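Our culture club goes to the autumn lantern evening in Steltberg every October, and this year I promised to write about it in English, so please be patient with my sentences.

In my childhood, the moon festival was a small thing at home. My grandmother put the sweet cakes near the window and we were not allowed to touch them before the moon was above the neighbor's roof. We children looked at the roof much more than at the moon. When I moved to Steltberg I thought this custom was finished for me. Then I found the lantern evening, which is older than I expected. The library has a program from its first years, and it shows the same walk along the river that we do today, from the old mill to the Gunden bridge.
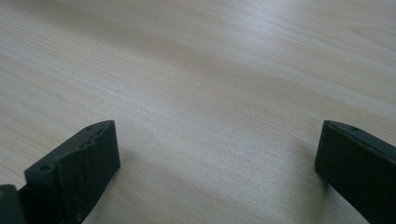 Setsuko Maruyama wrote to me after my last post that I made a mistake with the walk. It did not always finish at the bridge, she says. When she was new in town, people continued up to the chapel, and the oldest person in the group put down the first lantern by the door. The chapel path was closed after a flood and the bridge became the end. Thank you, Setsuko, I have corrected it in my notes.

What I like most is that each family brings its own way. Some eat before the walk and some eat nothing until they are home again. One family from Nandberg sings the whole time, very low, and they stop exactly when they step on the bridge. I asked them why. They did not know, only that the grandfather did it.

We use cookies to make this site work better. By continuing to read you accept our cookie policy. Accept | Settings

This year there were 158 lanterns. I know the number from the list at the mill, where everybody writes the name of the person they carry the light for. You may write a person who is living, also a person who is dead. I wrote my grandmother, as always, and under her name I saw in a child's handwriting the name of a dog. 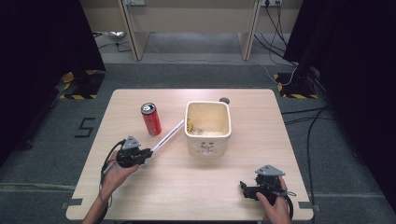
What we eat after the walk

Everyone asks me about the food, so I will try to explain it. The main dish is a thick barley soup with plums. It is sour at first and then sweet, and I needed 3 autumns to like it. With it comes flat bread, which you must break by hand. To cut it with a knife is considered bad luck for the winter, and I was corrected for this in my first year, in a friendly way but quite loudly.

I bring moon cakes, with red bean filling. In the beginning they came home with me almost untouched. Now I have to hide two for myself.

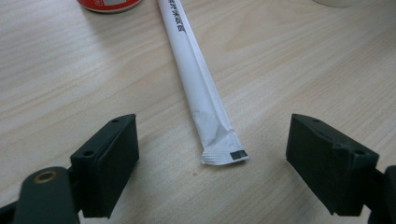 Steltberg Culture Club – Customs and Festivals Group

Next month I want to write about the winter candles, which I understand much less. If your family has a custom for the dark months, please leave me a comment, and tell me also what you eat with it.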